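Moving rack handling to the arm: setup notes for the bench team
Prasetyo Ismail, Clulance site
Posted 17 March 2020

Quick version, I have to be back on the floor. Covers the switch from hand-placing racks to letting the arm do it. If you were on the Tromanmont line you know half of this already.

What you need: a login for Cirkadbridge (ask me), the sim open on the left monitor, your old rack sheet.

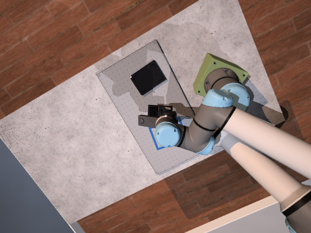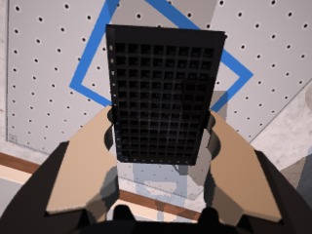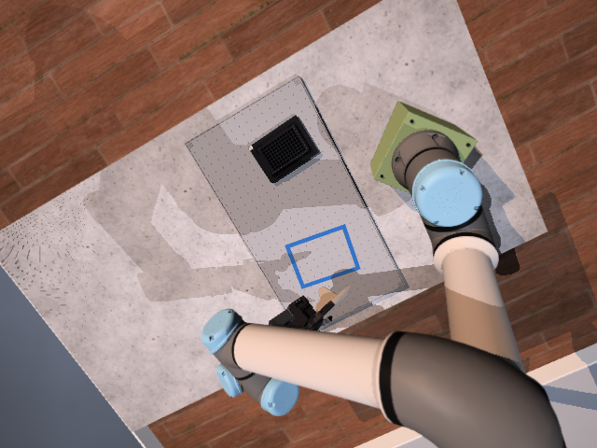
Sim views of the rack cell. The blue outline on the perforated board shows in all three; the rack held up between the fingers is the middle one.

Step 1. Load the cell
Open Cirkadbridge, pick Gowda cell, hit Load. Takes a bit. Don't click twice or you get two sessions and have to kill one.

Step 2. Check the target
Target is the blue outline. Turn the view until you see all of it, the arm likes to block one side. If the outline is not where your sheet says, stop and message me. Do not drag it yourself.

Step 3. Run it slow
Speed 2 for the first run. Always. Watch the fingers close, watch the lift, watch the put-down. Hand near the space bar — space is pause.

Step 4. Run it at work speed
Speed 63. If the rack lands crooked go back to step 3 and write down which corner was off. "It looked wrong" doesn't help me fix anything.

Step 5. Sign the sheet
Initials, run number, pass or fail. Same sheet as before, new colum on the right.

What changes for you

Placing racks by hand was 92 moves a shift for whoever had the end bench. Those go to the arm starting in June. Checking stays with people. So does filling, labeling, and anything that got dropped or bumped.

End bench becomes the watch seat. We rotate it, nobody gets it all week. First try at the rota had people on it for a full shift and they hated it, eyes gone by lunch. Half shifts now.

Hours are the same. Pay grade is the same, I asked and have it in writing, come read it if you want. Training is on the clock.

Sore wrists — please still report them. Fewer moves doesn't mean we stop keeping the log.

Common problems

View is stuck: press R.
Arm stops halfway: read the message before you clear it. Code 76 is the reach limit, send me the run number.
Sheet and screen dont match: the sheet wins until I say otherwise.

Still to write: how to hand over the watch seat mid-run. Until then, pause first, then swap.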